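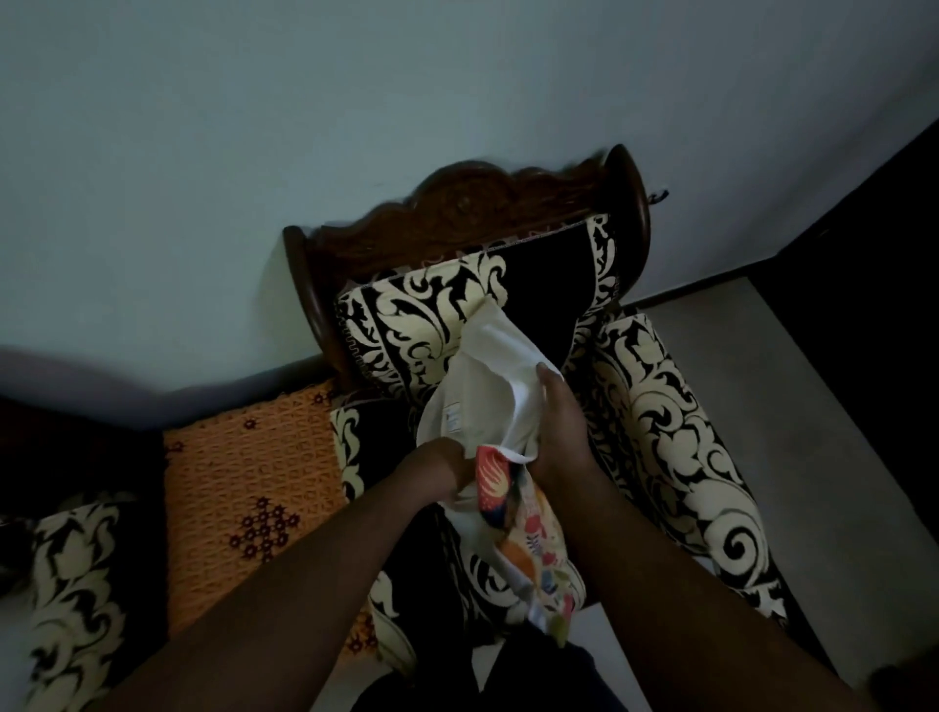

2 min read

The folks behind the Demport Linen Swap are getting ready for another round, and if you have ever opened a closet and had a pile of old tablecloths slide out onto your feet, they would very much like to hear from you.

The swap takes in clean fabric of pretty much any kind, white cotton, bright leaf and flower prints, curtains that never did fit the window, and sends it home again with neighbors who have a use for it. Last November's swap found new homes for 2,519 pieces, which was a good deal more than anyone had set out tables for, and this time the sorting has started early and spread into people's living rooms, carved chairs, patterned cushions and all.

"You sit down to fold one sheet and before you know it the whole afternoon has gone," said Mhairi McIver, who started the swap with her neighbor Raluca Dinu. "But it's such nice work, and you do come across some lovely old prints that way."

Dinu said 78 households have signed up so far, and there is still room for more. She asks that everything come washed, dry and folded, with a note pinned on if you happen to know the size. Smaller scraps are welcome too (quilters snap them up!), but please keep them in a separate bag.

The swap will be held on 27th February in the long room at Gunn Hall, with doors open until 8 in the evening. Drop-off is the same morning, by the side entrance on Elberg Street. Admission is $2, and children get in free. Hanna Kravets will be there with her sewing machine for anyone who wants a quick hem done while they browse.

Filed under: Community, Around the House

14 shares | 3 comments

Contact the newsroom | Back to top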